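**Cuaderno del taller, noviembre. Proyecto Clurnach**

Las once y media de la noche y sigo aquí, porque por fin la simulación corre entera sin petar. ¡Qué gusto! Llevaba desde la tarde peleándome con los límites de las articulaciones: el modelo de la muñeca derecha tenía un eje con el signo cambiado y la mano se retorcía como un calcetín en cuanto le pedía un agarre desde arriba. Un signo. Menos mal que lo encontré antes de ponerme a rehacer la cinemática inversa (ya tenía el archivo abierto...).

Cambios de hoy en el repositorio:

- Paso de integración a 2 ms. Con el de antes los dedos vibraban contra los bloques y a veces los atravesaban.
- Fricción de las yemas subida. La dejo un poco exagerada y ya la bajaré cuando tengamos la goma de verdad.
- El planificador de Carov reserva ahora una zona central para cada brazo, y si las dos se pisan, uno espera. Va fino -- mucho más de lo que yo daba por bueno cuando lo enchufé.
- Los colores se leen del archivo de tarea, ya no están metidos a fuego en el código.

La tarea sigue siendo la de clasificar: el bloque rosa al plato rosa, el turquesa al plato turquesa, cada brazo con el suyo. Dejé una tanda de unos 2000 episodios con las posiciones al azar y los fallos que he mirado se parecen mucho entre sí: el pulgar llega tarde y el bloque gira al cerrar la mano. El episodio 123 es el ejemplo de libro, guardadlo. En el 97, en cambio, las dos manos van hacia el centro a la vez y el planificador lo resuelve solo, precioso. Lo he puesto tres veces seguidas.

En el mundo físico, menos épica. La carcasa del hombro está en la impresora de Gitow, en blanco, y los rodamientos de Erdem entran justos, hay que repasar el alojamiento con lija fina. No los metáis a martillo, por favor. Falta también crimpar el mazo de cables del antebrazo izquierdo -- el conector está en la caja de encima del torno.

Para la próxima sesión: adelantar el cierre del pulgar unas centésimas y repetir la tanda con la misma semilla. Si mejora, pruebo con bloques más pequeños, ¡que tengo muchas ganas!

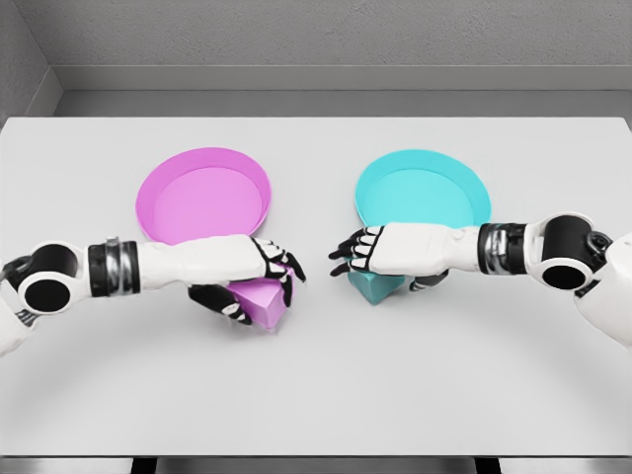
## Pendiente

- Subir la configuración nueva y etiquetarla.
- Medir el juego real de la muñeca cuando esté montada.
- Pedir más tornillos de M3, quedan cuatro pelados en el bote.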